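Signal Placement and Sign Legibility at Large Urban Intersections
Final Project Report, Introduction to Traffic Engineering
Submitted Aug 18, 2026

1. Purpose of the Study

This report examines how drivers receive information on the approach to a large signalized intersection. Two kinds of information are considered: the signal indication, which tells a driver when to proceed, and the direction signs, which tell a driver where each road leads. The two are usually designed under separate guidelines, yet a driver must read them in the same few seconds.

The study was limited to daytime conditions. Pedestrian and bicycle signals were excluded.

2. Method

A set of 200 stop-line views was reviewed, all taken from the driver's side of the windshield. Each view was scored on a form with 10 items covering signal position, sign position, letter contrast, and obstruction by other vehicles or street furniture. The form was adapted from the Parura checklist used in an earlier course assignment. Two members of the group scored each view independently, and differences were settled by discussion. Views in which the signal indication could not be determined were set aside, and 41 were removed on this basis.

3. Case Review: Approach with Overhead and Pole-Mounted Signals

One German approach was selected for closer study. It combines signal heads hung over the roadway with a further signal on a pole at a traffic island, and the same location carries several direction signs.

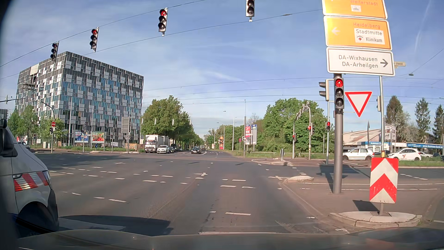

Figure 1. Stop-line view with red signals overhead and on the island pole. Direction signs name Weiterstadt, Heidelberg, DA-Wixhausen and DA-Arheilgen.

The repeated red indication was rated favorably. A driver waiting beside a tall vehicle, such as the white van on the left, still has the pole-mounted signal on the right in view. The hanging signal farthest to the left is turned partly away and was scored low for this approach.

The direction signs received mixed scores. Orange-yellow and white backgrounds separate the groups of destinations well. The lettering of "Weiterstadt" on the uppermost sign appears washed out, however, and the street-name sign is partly hidden behind the lowest direction sign. The yield sign next to the signal was legible to both reviewers.

4. Discussion

Redundant signals scored consistently higher than single installations. Sign legibility depended more on mounting and contrast than on the number of destinations listed. The group recommends that street-name signs be mounted clear of larger panels.

5. Limitations

A still view does not show signal timing or the time available to a moving driver. Weather and sun angle were not controlled.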